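# Sorting and Storage of Small Mixed Items in a Shared Workroom

Project report, second term
Prepared by Rongrong Qin and Jairo Montoya
Supervisor: Juraj Vrabec

## 1. Background

The shared workroom on the lower level is used by four course groups. Over the past two years it has collected a large number of small household items and toys, most of them left over from earlier coursework. At the start of the term these were kept in unmarked cardboard boxes under the benches. Students regularly reported that they could not find what they needed and that they bought duplicates as a result.

The purpose of this project was to design a simple sorting method for these items, to carry it out, and to measure whether it shortened the time needed to find a given object. The department provided a budget of $600, which covered shelving, lidded boxes and labels.

## 2. Inventory

A full inventory was completed before any item was moved. The two authors worked through the boxes one at a time, with help from Teófilo Betancur on the final day. The count came to 1,454 items. Broken pieces were counted separately and are not included in that figure.

Each item was entered in a spreadsheet under a short name, a main color and a condition code. It became clear early on that naming was the main source of error. One student would enter "scourer" and another "sponge," and a search for either word would miss half of the stock. A fixed word list was therefore agreed on in the first week, and all earlier entries were corrected to match it.

## 3. Sorting Method

Items were sorted in two passes. In the first pass, a small mixed group was placed in a shallow tray and divided by use: cleaning, play, kitchen, stationery and other. In the second pass, each of these groups was divided by size.

The tray proved more useful than an open tabletop. Sloped sides keep round objects from rolling away, and a flat floor allows small pieces to be seen from above. A deep box was tested as an alternative and was rejected after one session, as items at the bottom were repeatedly overlooked.

Groups were kept small and deliberately mixed. A typical tray would hold a round green sponge, a yellow toy vehicle and one or two small toy pieces, so that the person sorting had to make a separate decision for each object.
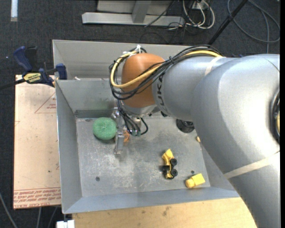
Color was considered as a sorting rule and set aside. Yellow items alone would have filled several boxes and would have combined toy vehicles with building pieces and cleaning cloths. Color was kept in the spreadsheet as a search field, where it has been helpful, but it has no effect on where an item is stored.

Toy vehicles presented a particular difficulty. Those with detachable parts were often found in several places, and it was not always possible to say which part belonged to which vehicle. The following rules were adopted:

- A part that clearly fits a vehicle is stored with it in a closed bag.
- A part that fits nothing goes to the "loose pieces" box.
- The loose pieces box is reviewed at the end of each month.

## 4. Storage

The sorted items were placed in 18 lidded boxes on two open shelving units. The boxes were ordered from Molberg and the shelving from Sánchez. Heavy boxes are on the lowest shelf. Sponges and cloths are kept in a ventilated box near the door, after a damp cloth was found to have marked the contents of a closed one.

Labels were printed in large type and fixed to the short side of each box. Handwritten labels were used during the first two weeks, but several were misread, and they were replaced.

## 5. Results

The search test was carried out twice, once before the sorting and once after it, with the same group of 5 students. Each student was given a list of objects and asked to bring them to the front bench. Before the sorting, no student finished the list within the time allowed. In the second test, four of them did. The fifth, Jhair Nina, was delayed by one item, a small orange piece that had been entered under the wrong use.

The sample is small and the students had some knowledge of the room by the time of the second test. The results should be read with this in mind - they support the method but do not prove it.

## 6. Remaining Problems

Returns are still the weak point. Items taken out during a Monday session are often left on a bench until later in the week, and the person who puts them away is seldom the person who used them. A return box has been placed beside the sink. It fills quickly.

The category "other" is also larger than planned. The authors propose that it be divided into two groups next term, with hardware kept apart from the rest. The spreadsheet and the word list have been handed over to the supervisor, and the unspent part of the budget has been returned to the department office.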